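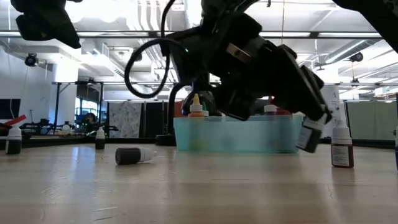
Ticket: Label printer skips every other label after driver update
Status: Closed
Opened: 02/07/2021
Product: Vasen 59 desktop label printer, Horgan stock software
Site: Meditz Craft Supply, back office

Problem as reported

The printer feeds one blank label after each printed one. It started after the driver update on the office computer. Before that it ran for months with no trouble. A batch of 10 labels now uses 20, and the blanks can't be wound back onto the roll cleanly. The status light stays green the whole time and there is no error on the computer.

Labels are the small white wraparound size we use for dropper bottles. The larger shelf labels have the same problem, but only when they are sent from Horgan. Printed from a plain text editor they come out fine.

What was tried first

Turned the printer off and on. No change.
Swapped the roll for a new one from the same box. No change.
Cleaned the gap sensor with a dry cloth, then with an alcohol wipe. No change.
Ran the built-in test by holding down the feed button at power on. The test strip printed on every label with no blanks.

The test strip doesn't go through the computer, so the sensor and the feed roller were ruled out at this point.
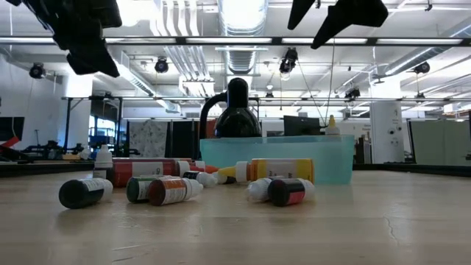
Small bottles on the table, with the teal bin behind them.

Reply from Andetti support

Please check the page length in the driver, not in Horgan. The update resets custom sizes to the nearest standard size. If the page is even slightly longer than the label plus the gap, the printer will treat it as two labels and feed a second one. Also send us the driver log if you can.

Follow-up from site

Page length in the driver was set to a standard size, longer than our label. Changed it back to the custom size we had written down and saved it. First label printed correctly, second label had a blank after it, and then every other one again. Went back into the driver and the size had changed back by itself.

Log attached. Line 194 says "stock profile not writable, using default" and the same line repeats after every job.

Reply from Andetti support

That line means the driver can't save the profile under the current login. Log in with an administrator account, open the printer properties from the control panel — not from inside Horgan — set the custom size there and save. Then delete the old Horgan print template and make a new one. The old template keeps a copy of the wrong size.

Result

Done in that order. Printed a short batch, no blanks. Restarted the computer, printed again, still no blanks. Ran the remaining backlog, 900 labels over two rolls, and it went through without a skip.

Shelf labels needed a new template too. The old one was still feeding blanks after the driver was fixed — deleting it cleared that up.

Notes for next time

Custom sizes are now written on a card taped inside the printer lid. Automatic driver updates are turned off on the office computer.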